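Gallery: tidy-up runs in sim, second batch

Posted October 14, 2021 by Efa Gwilliam

Quick page this one, sorry, Prys wants it up before the group meeting. Write-up proper comes in December. Short version: we're training a policy to clear small parts off a surface, all in simulation, and checking if changing the room around the robot makes it less fussy. Floors, light angle, wood grain, shadows. The lot. Everything rendered in Hutsuliak, policy is the Griveck one from last year with the bigger image encoder.

800 training episodes per setting. Held back 83 for testing, none of those floors or surfaces used in training.

**What we changed**

- surface texture (woods, plain colours, one horrible checked thing Prys found)
- floor texture, seperately from the surface
- light direction, so shadows from the arm land in different places
- wrist camera angle, only by a little

Not changed: the parts, the gripper, friction. Friction is next. Keep saying that.

**Result so far**

Of the four, light direction did most of the work. We didn't expect it. Prys had money on floors. With fixed light the policy picks up a nasty habit – it learns where the shadow of its own fingers ought to be and more or less steers by that. Move the light and it hovers. Then it closes on nothing, opens, closes on nothing again. I watched a lot of these.

With the light moved about in training, the hovering mostly goes. Grasps come in a bit slower, and it still dithers over parts that are near the edge of a mat, but it gets there.

Floors on their own: barely any difference. Floors plus light: a small gain over light alone, could be noise, need more seeds. We only ran 5 and two of them look odd.

Texture on the surface helped early in training and then stopped helping. No idea yet. Prys thinks the encoder just soaks it up after a while. I think the woods are all too alike and we should get some proper ugly patterns in.

**How we scored it**

A run is good if the part ends up where it was meant to and nothing else got shoved out of place. Shoving is strict, Prys set the limit and I have complained about it. Half the fails under fixed light are shoves, the arm comes in at the wrong spot and clips a neighbour on the way. Timeouts count as fails too.

Still going through the fail logs by hand. 647 of them in the folder, all settings together. If anyone in the group has a free afternoon, please say, tea provided.

**From the wrist view**

Orange planks for the floor, pinkish-brown grain for the surface, row of grey cubes between the open fingers and the shadow thrown right over the left side. 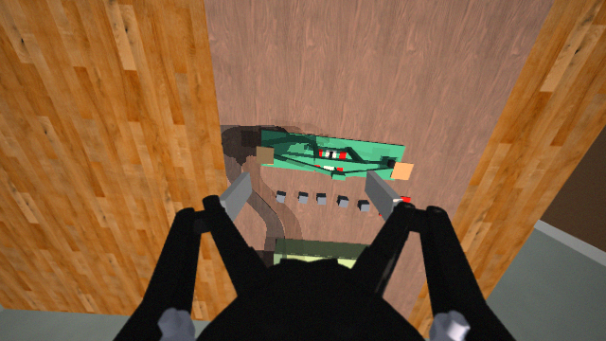
The red and white bits are the ones I'd watch in the next batch. Policy is fine on cubes, cubes are easy, any grasp that's roughly square will do. Long thin parts need the wrist turned first and under a moved light it sometimes turns the wrong way, then has to unwind. Costs time and now and then it costs the run.

Also want to try the Allelach trick of hiding patches of the input during training, see if that does the same job as the light for less rendering. Rendering is what's eating the week at the moment. Every new light angle means doing the whole set again and the Flaltov machine is shared, so we get nights only.

**To do**

- more seeds, obviously
- friction (yes)
- uglier surfaces
- fix the log viewer, it drops the last few steps of each run
- ask Prys if he still wants the mats kept in, or plain surface only

Comments to me or Prys Gronow please, not both, we end up answering twice. Numbers table goes up once I've checked teh scoring script again.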